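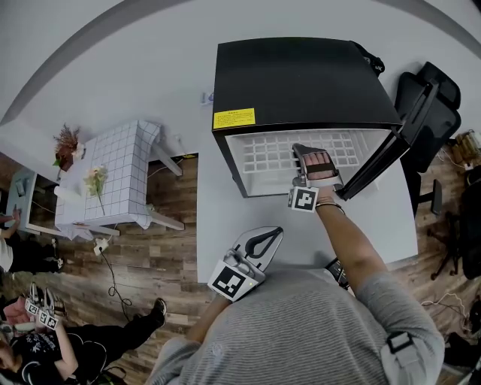 Figure 7. Demonstrating at the mini fridge, seen from the head camera. Door open, both hands fitted, one marker per hand.

7. Recording a demonstration by hand

By this point you should have the Pliteck hand sets charged, the head camera paired and the station calibrated (section 6). If you skipped section 6 because it looked long, it is still there.

This section covers hand demonstration only. Driving the arm from the remote console is in section 8, and most of what you learn in this one will have to be unlearned for it. We suggest a meal in between.

7.1 Choosing the task

Pick something with a clear beginning and a clear end. "Open the fridge, put one thing in, close the fridge" is a task. "Tidy up" is a philosophy, and the Drevside software has no field for it.

The examples below use a tabletop mini fridge, the task we use in our own training course. It has a hinge, a gasket that resists and then stops resisting, and an interior that is hard to see into from above. If your robot will never meet a fridge in its working life, read "cupboard" or "drawer" throughout and adjust your elbows to suit.

7.2 Preparing the station

1. Clear enough table to work on. You need room for the fridge and for the full swing of its door, with both your hands still somewhere comfortable when the door is all the way open.

2. Set the fridge toward the far end of the table. Too close and your own chest hides the work from the head camera. Too far and you will be filmed leaning, and the robot will learn to lean, if it can.

3. Open the door once, fully, and look at where it stops. If it stops against something, move the something.

4. Check the floor where you are going to stand. Cables may cross the room, but they may not cross your feet.

5. Leave the background alone. Furniture, plants and colleagues do no harm to a recording, and a policy trained only in front of a blank wall tends to lose its nerve in a kitchen. The one exception is markers. See the caution below.

CAUTION: Spare markers printed for calibration must be stored face down or out of the room. Two markers with the same ID in view at the same time will be averaged, and the software will report that your hand is somewhere between the two. It will report this with great confidence.

NOTE: More than one demonstrator can work in the same room provided each has a separate marker set. Sets are assigned under Station > Markers. Do not trade hand sets in the middle of a session, however much nicer the other one looks.

7.3 Fitting the hand sets

1. Push your sleeves up past the forearm. Loose cuffs slide down over the wrist marker at the exact moment the door opens.

2. Fit the glove device to the hand that will do the fine work. The pad should rest against your fingers, and you should be able to press with your fingertips without the whole thing shifting. Snug is right. Tingling is too snug.

3. Seat the wrist marker flat. Turn your hand palm up, palm down, and palm sideways while watching the preview. The outline drawn around the marker should stay green for all three.

4. If your kit includes the arm strap, buckle it around the upper arm and take up the slack. You should be able to bend your elbow fully. Try it before you tighten the buckle and again after.

5. Pick up the hand-held gripper in your other hand. Its marker must face the head camera when your arm is relaxed. If you have to twist your wrist to show the marker, you are holding it wrong, and by the end of the afternoon your wrist will have told you so.

6. Wait for the indicator light on the gripper. Steady green means tracking. Blinking green means searching. No light means the battery, whatever you would prefer it to mean.

7.4 Recording a take

1. Stand at the table with both hands in view and keep still for 2 seconds. The software uses this pause to find the start of the take. Counting silently works. Counting out loud also works, but you will hear about it when the audio is reviewed.

2. Press Record on the station screen, or use the foot switch if you bought one.

3. Look at what your hands are doing. The head camera goes where your face goes. If you glance at the clock, the robot is shown the clock.

4. Open the door in one movement. Do not tug, let go and tug again unless tugging twice is what you want taught. The robot cannot tell your technique from your bad habits and will copy both with equal respect.

5. Reach in with the glove hand. Slow down as your fingers pass the edge of the door opening. For a moment the top of the fridge may hide your fingertips from the camera. Keep the wrist marker outside for as long as you can, as it is all the software has to go on until you come out again.

6. Place or take the object, withdraw along the same path, and close the door.

7. Bring both hands back to where they started, keep still, and press Stop.

CAUTION: Work with an unplugged fridge. The task is the same, and your electricity bill will not include 2000 door openings in August.

NOTE: The spare hand has a job too. Keep it low, near the body, and quiet. One early user, Dario Caruso, talked with his left hand through an entire set of takes, and the resulting policy waved at the fridge before opening it. The takes were deleted. The video was kept.

7.5 How many takes

For a single task at a single station, plan on 90 good takes. Vary the things you would like the robot to cope with: where the fridge stands, what goes in it, which shelf or corner you aim for. Do not vary the order of the steps. Order is the one thing you are there to teach.

Stop when you are tired. A tired demonstrator gets faster and sloppier and feels more skilled than ever. Ruth Wragg, who ran our first training courses, put a kitchen timer on every table and was briefly unpopular for it. We now sell the timer (Accessories, page 2).

7.6 Reviewing

Open the take in Juhl Viewer and play it at half speed. Mark it Good, Trim or Discard.

Good: both markers tracked from start to stop, with no gap except the one inside the fridge.

Trim: a fine take with something extra at either end, usually a scratch of the nose.

Discard: the door bounced, the object fell, a marker was lost for longer than the reach itself, or somebody walked up to ask if you were busy.

Do not keep a poor take out of affection. If you are unsure, have a second person mark it without seeing your mark. In the Zokwood pilot, Sille Hafstein and Valdemar Hallgrímsson marked each other's takes and stayed on speaking terms by doing it in separate rooms.

7.7 If something goes wrong

The preview shows the hand inside the table.
The station was bumped after calibration. Return to section 6. Yes, all of it.

The wrist outline flickers as the door opens.
Sleeve, shadow or shine. Check them in that order. A glossy marker under a ceiling light can be replaced with a matte one from the spares envelope.

The gripper light goes from green to nothing when you squeeze.
The battery cover is loose. Press until it clicks. Do not use tape; the tape works, and then it works its way into the hinge.

The head camera shows mostly your own shirt.
Tip the camera forward one notch, or move the fridge away from you by the width of a hand. A little shirt along the near side of the view is normal and has never harmed a dataset.

The robot replays the motion correctly but misses the door.
The take is probably sound. Check that the robot's table is the same height as the demonstrator's table before you rerecord anything. Please check this first. Our support desk is Ea Þórarinsdóttir, and it is the first thing she will ask.

7.8 Putting away

1. Switch off the gripper before you set it down.

2. Wipe the glove pad with a damp cloth and let it dry flat. No solvents.

3. Store the markers face down.

4. Close the fridge door.

Continue to section 8, Remote console.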